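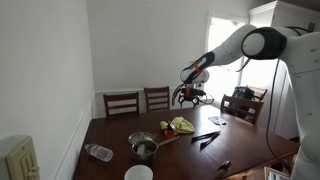 My kitchen has exactly one good surface, and it's the dining table. The counter is the width of a cookie sheet, so everything that needs sorting or scrubbing or a second opinion ends up on the dark wood by the window. Right now that means the saucepan with the long handle, its lid propped against the rim, the black tongs, a yellow-green cloth in a heap, a little orange bottle and a water bottle lying on its side. That's a pretty typical spread for us, I'm sorry to say! The rule is supposed to be that nothing lives on the table overnight. The rule has been in effect since April and I think we've managed it for 17 nights, and some of those we were out of town.

Anyway, a few of you asked for an update on the great kitchen clear-out, so let's do it.

The drawers are finished. I pulled everything out of all of them on the same morning (never again) and made piles on the dining table, on the chairs, and by the end on the floor in the hallway. I found three vegetable peelers, two of which I'd have sworn I threw away in the old apartment. I found the instruction booklet for the Kavport coffee maker, which died ages ago. I found a bag of 200 birthday candles, opened, with what looked like four missing. Who buys 200 birthday candles? Me, apparently, and I don't even remember the cake.

Tongs were the hard one. I'm a tongs person. I use them for pasta, for toast, for getting things off the top shelf, and I've been known to pick up a sock with them (clean ones, the tongs and the sock). My friend Léonie Delaunay thinks a fork does everything tongs do, and she's a better cook than I am, so I did give it some thought. The black pair stayed. The long metal barbecue ones went to Edgars Juška across the hall, who has a balcony and uses it.

Saucepans next. I went from six down to two and I haven't missed the others yet. The one I kept for everyday is plain stainless steel with a lid that fits, and if you've ever owned a drawer full of lids that don't fit anything you'll know why I'm bragging. The second is my grandmother's Tessier, which is heavy and dented and makes the best rice of any pan I've ever had. I don't lend it out. Please don't ask, Edgars.

Now, cloths. I got more mail about cloths than about anything else in the last post, which tells me a lot about who reads this blog. I used to be a paper towel household, then I was an old T-shirt household, and now I've come around to microfiber for wiping down the table. I was snobby about it for years. But the wood shows everything, and T-shirt scraps leave fuzz behind, and I got tired of chasing fuzz with my sleeve.
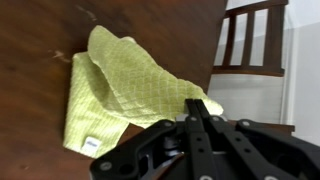
The lime green one, with the diamond pattern. And yes, there are scuffs on the table.

I like a cloth with some texture to it because I feel like I'm getting somewhere. The pattern probably makes no difference at all. My routine is one damp cloth for the crumbs and sticky bits, then a dry one straight after, going with the grain. Fold it in half and in half again so you've got fresh sides to flip to. I wash them on their own without fabric softener and hang them over the shower rail, where they're dry by the time I remember them. I still haven't cut the labels off. Some people say the label can scratch, so I fold it to the inside and hope for the best.

About those pale marks. A couple of them were there when we bought the table secondhand, and at least one is from Jita, who is a cat and who considers the table hers from midnight to six. I've tried the walnut trick (you rub the nut along the scratch, and it does sort of darken it, and then your table smells like a snack). I've tried a wax stick from the hardware store, in a color called Mahogany 2000, which sounds like a hair dye and came out looking like one too. For now I'm leaving them alone. If anybody has sanded and refinished a table this dark by hand and lived to tell about it, leave me a comment, and tell me how long you were eating dinner on the couch.

Still on my list is the cupboard under the sink. I opened it yesterday, looked at it, and closed it again. There's a box of washing soda in there from a brand just called Soda, gone solid as a brick, and behind that it gets dark. I'm going to need a free afternoon and the good flashlight. Léonie has offered to come help, as long as I make the rice.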